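Guilan Cai does her bedroom in the morning, before she has gotten dressed and before she has looked at her phone. She has done it in more or less the same order since she moved into the apartment on Wei Street, and she was willing to talk me through it as long as I didn't expect her to stop working.

"If I sit down, it's over," she said. "I'll be sitting there at noon."

The room is small and the bed takes up most of it. She bought the bed used from Zaltgate, a furniture resale place across town that has since moved. It has a cream-white headboard with an arched top and a carved ornament of leaves and scrolls in the middle, and a turned post on each side. She paid $400 for it, delivery included, which she thought was a lot at the time.

"My sister said it looked like a grandmother's bed. I said good, grandmothers sleep fine. The carving is a pain to dust, though. I use an old makeup brush on the leaves. A cloth just skips over the low spots."

Her hair dryer stays in the bedroom. The bathroom in the apartment has one outlet and it's on the wrong side of the sink, so years ago she gave up and started drying her hair next to the bed. 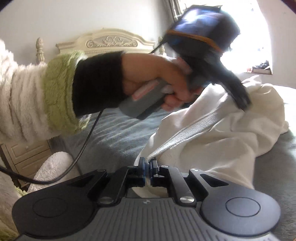

The hair dryer in hand beside the bed, with the window at right.

She has opinions about cords. She doesn't wrap them around the handle of anything, and she told me I shouldn't either. She had a dryer before this one that quit after two years, and when she looked at it the cord had split right where it met the grip.

"You let it hang and cool off, then you make a big loose loop and lay it in the drawer. It takes up more space. So have a bigger drawer."

I asked whether she finds other uses for a dryer besides hair. She said sure, mostly collars and cuffs in winter, when the radiators are slow and something has come off the rack a little damp. She keeps it on the low setting and keeps it moving. She won't use it on anything with a glued lining. She ruined a jacket that way and was still annoyed enough to bring it up twice.

The bed is also where she sorts clothes. There is no table in the room and she doesn't want one. Everything that needs a decision goes on the mattress, and the rule is that it all has to be gone by bedtime. Before any of that she pushes the comforter up against the headboard, out of the way.

"People make the bed first and then put the clothes on top of it. Then they have to make the bed again. I leave it until the end."

She doesn't fold as she goes, either. The first pass is only spreading things out so she can see them. After that it's 3 piles: back in the closet, into the wash, and a pile she calls "ask me in June," for clothes she isn't sure about. Those go into a bag under the bed. If she hasn't gone looking for something by June, it leaves.

"I went looking for one sweater in four years. One. And I didn't even wear it, I just wanted to know where it was."

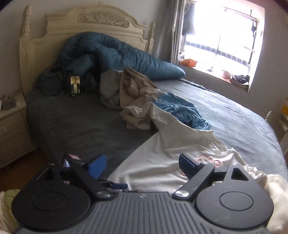 The larger pieces are what slow her down. Anything big enough to need both arms gets dealt with early, she said, or else it ends up covering the small stuff and you find a sock in there a week later. She folds big things in half on the bed, then in half again, and finishes against her chest, standing up. She has tried the methods where everything is rolled or stood on end in the drawer and found that she spent more time fixing the drawer than using it.

She used to do this for a living, in a way. For a while she worked the linen room at Guralen, a small hotel that had its own laundry in the basement. On a heavy day they put through around 2000 pieces, counting napkins. She learned to fold a fitted sheet there and says there is no secret to it.

"You put the corners inside each other and you accept that it won't be perfect. The guest never sees it folded. What matters is that it lies flat in the stack, so the next person can grab it."

I asked what she would tell someone whose room had gotten away from them. She thought about it while she checked a seam.

"Start with the bed, but only the bed. Don't open the closet. Once you open the closet you've got two messes. And open the curtain so you can see what color things are. I've put navy in with black so many times."

The whole job takes her less than an hour on most days. When it's done she pulls the comforter down, smooths it with her forearm, and carries the wash pile to the hall. Then she gets dressed, usually in something from the pile that was going back in the closet.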